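Buying the arm last: how Enddale planned its first robot cell

Ye-rin Lim had a spreadsheet before she had a robot, and she is still fonder of the spreadsheet. It has 1,131 rows. "I know how that sounds," she says, laughing, "but every row is a thing I'd have forgotten to pay for!"

Lim looks after equipment planning at Enddale, a small firm that packs and ships replacement parts for kitchen appliances. When the owners agreed to look at automating one of the picking benches, she was given until July to come back with a figure and a floor plan. The first quotes on her desk were all for the arm itself.

"You open the brochure and there's this lovely machine, and you think, right, that's the budget," she says. "Then you ask what it stands on. Then you ask what it picks up with, and who teaches it, and where the cable goes. In our first draft the arm came to 40 per cent of the total. The rest was everything round it."

Her colleague Sang-wook Ji, who came over from the Udholm site to help, was the one who suggested trying the whole job in simulation before signing anything. He set up a bench in a package called Janon over one weekend and had it reaching for parts by Monday lunchtime.

"I love this stage," Ji says. "You can move the base to the other end of the table and it costs you nothing. You can swap a long arm for a short one. I ran each layout 100 times, went for a coffee, and came back to a list of the ones that kept missing."

They began with a single small block on a bare tabletop, and Lim admits she found that a bit dull at first. Ji talked her round. If the reach is wrong for one block, he told her, it will be wrong for a tray of hinges, and you would far rather learn that before the deposit is paid.

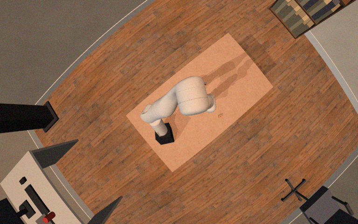
The simulated bench from overhead, with the gripper close to the orange-red block.

The trials changed the order quite a lot. A longer table came off the list, and so did a second gripper. The money went to training days and a spare set of fingers, plus a service contract with Wi, the local supplier, that covers call-outs in the evening. Lim also put in a line for floor marking, which she had left out twice.

Would she do anything differently? "Start with the people on the bench," she says straight away. "We asked them in week five and they had the best questions of anyone – where do I stand, what happens when a box is squashed, can I stop it with my elbow. I'd ask them in week one."

Ji's tip is to keep the simulated bench after the real one arrives, and to budget for his sort of time as well as for the hardware. He already has a second layout on the go, with the base turned round and a tray in place of the block, and he is keen to show it to anyone who walks past his desk.

The order goes in next month.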